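Speaker notes — open day talk, Gritport visitor center
20 Aug 2019, morning slot, 20 minutes plus questions

Opening (don't rush it, people will still be finding seats)

Good morning, everybody, and thank you for coming out to Gritport. I know the signs from the parking lot send you around the building the long way, so if you feel you've had your exercise for the day already, you have my sympathy. Coffee is at the back, and please do get up and fetch more whenever you like. I won't be offended.

I work with the Donlow team, and my job this morning is to tell you a little about what you'll see on the demo floor when we walk down there together. I'd like you to arrive with a few things to look for, because the first time I went to a robot demonstration I stared at the face for half an hour and missed everything interesting. (Pause here. Let them laugh if they want to.)

What we've been doing since March

Donlow started as a very modest project. We wanted a humanoid that could stand among people in an ordinary room, with carpet and furniture and all the usual things to bump into, and move its arms and hands in a way that visitors felt comfortable with. The lab upstairs has a nice flat floor and good light. Moving to carpet gave us a long list of things to fix, and we worked through that list slowly, with a lot of help from our friends at Echeverri, who know far more about joints than we do.

We keep a logbook, and as of last week it holds 365 practice sessions. Some of those are a full afternoon. Some of them are one line long and say "stopped, cable," and I'm fond of those too.

[Slow down here. Check that the people on the left can see the screen.]

Now, I want to say a word about the hands, since the hands are where most of your questions will come from. Each finger is driven on its own, and we spend more time on fingers than on anything else in the project. A wave looks simple when you or I do it. You lift your arm, the wrist loosens up, the fingers spread a bit, and you've never had to think about any of it. For the robot, every one of those is a separate thing to get right, and then they all have to happen together — and stop together, which took us longer. 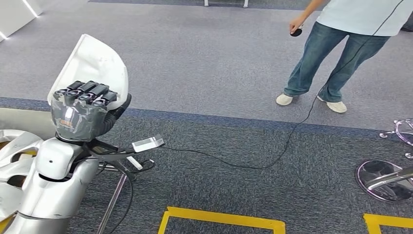

The other thing I'd ask you to watch is the operator. People tend to look straight past the operator, and I think that's a shame, because a good one is reading the robot the whole time. Ours have each done 35 hours of supervised practice before they run a demo with visitors in the room. They know what a healthy movement sounds like, and they will stop things early if they hear something they don't care for. If your demo gets stopped, please don't be disappointed. It means somebody was paying attention, and we'll simply start again.

House rules for the floor

You'll see yellow tape on the carpet. Please stay on the visitor side of it until you're invited forward, and watch your step near any cables. Children are very welcome, holding a grown-up's hand. Photos are fine, but no flash please.

[Mention the Vimon table. They asked twice.]

Our neighbors from Vimon have a table by the exit with spare parts you can pick up and handle, and I'd really encourage you to do that. We expect 500 visitors by closing time, so if it's crowded, come back after lunch.

Questions, then walk down. Take the ramp if anyone has a stroller. Bring the spare microphone.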